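**Edge-grain panel** is a solid wood panel made by gluing narrow strips of lumber side by side, with the edges of the original boards facing up. It is the most common form of butcher block sold for workbenches, counters, and tabletops. The other common form, end-grain panel, has the cut ends of the strips facing up and is used mainly for chopping blocks.

## Terms

The words "butcher block" once meant only the thick end-grain blocks used in meat shops. In present trade use they cover any thick panel glued up from strips. Three types are usually listed:

- **Edge grain.** Strips run the length of the panel and are turned so that the narrow side of each board shows.
- **Face grain.** Wider boards are laid flat. The wide face shows, and seasonal movement across the panel is harder to control.
- **End grain.** Short pieces stand upright. The surface hides knife marks well but takes up liquid quickly.

A panel whose strips run unbroken from end to end is called *full stave* or *continuous stave*. A panel with shorter pieces joined end to end is called *finger jointed* or *butt jointed*, depending on the joint.

## Manufacture

Lumber is dried in a kiln, planed, and ripped into strips. Moisture content is checked before gluing, as strips of uneven moisture will shrink by different amounts and leave ridges along the glue lines. Defects such as loose knots and splits are cut out at this stage.

Glue is spread on the mating faces and the strips are pressed together in a clamp carrier or a radio-frequency press. The second method heats the glue directly and shortens the press time. After curing, the panel is planed, cut to size, and sanded.

The Wibisono mill, which supplied bench tops to schools and small shops, pressed its panels in lots of nine and left each lot stacked on spacers before sanding. Its shop manual, compiled by Danang Sopacua, gives six causes of rejected panels: starved joints, open joints, uneven moisture, clamp dents, twist, and sanding burn. The same manual lists 546 panels rejected out of one production run, most of them for starved joints. A starved joint is one in which too much clamp pressure has forced the glue out of the seam.

## Wood species

Hard maple is the usual choice in North America. Beech holds a similar place in Europe, and birch, oak, ash, and rubberwood are also common. Rubberwood comes from plantation trees past their latex-producing age and is mostly sold in finger-jointed form.

Softwoods such as pine are used for light-duty tops. They dent easily but are cheap to replace. Bamboo panels are made by a similar process and are often sold beside wood ones, although bamboo is a grass.

Color varies between strips, even within one species. Sapwood is usually paler than heartwood, and makers may sort strips by shade or leave them mixed. Mixed panels cost less.

## Movement and flatness

Wood swells and shrinks across the grain as the humidity of the air changes. Movement along the grain is small enough to be ignored in most work. A wide top must therefore be free to move from front to back, while its length can be treated as fixed.

Tops are commonly attached to a base with screws in slotted holes, with figure-eight fasteners, or with wooden buttons that slide in a groove. A top screwed down tightly along both long edges may crack or cup. Cupping also follows when only one side of the panel has been finished, as the bare side gains and loses moisture faster.

Nadhirah Yusof's notes on the Candside training shop describe a top that cupped after its underside was left bare. The bench was turned over, the underside was oiled, and the top was left to settle before being planed flat.

## Use as a work surface

Edge-grain tops are chosen for benches that must hold fixtures. The wood takes screws well, small holes can be plugged, and the surface can be sanded again. Heavy fixtures should be through-bolted with wide washers below, or fastened to threaded inserts. Inserts are preferred where a fixture is removed often. 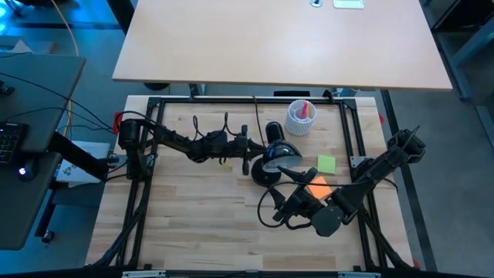
## Finishes

Finishes fall into two broad groups. Penetrating finishes, such as mineral oil, linseed oil, and tung oil, soak into the wood and are renewed from time to time. Film finishes, such as varnish and polyurethane, form a layer on the surface and resist spills better, but a scratched film is harder to patch.

For food contact, mineral oil alone or mixed with beeswax is common. For workshop use, a thin coat of oil is often preferred to a glossy film, which can be slippery under parts and tools. Rags wet with linseed oil can heat up and catch fire without a flame, and must be spread out to dry or kept under water in a closed metal can.

## Repair

Shallow dents can often be raised with a damp cloth and a warm iron. Deeper damage is sanded or planed out, and the whole surface is then refinished so that the sheen matches.

An open glue line is cleaned, filled with fresh glue, and clamped. Where the gap is too wide to close, a tapered sliver of the same species is glued in and trimmed flush.

## See also

- Laminated veneer lumber
- Plywood
- Workbench
- Wood glue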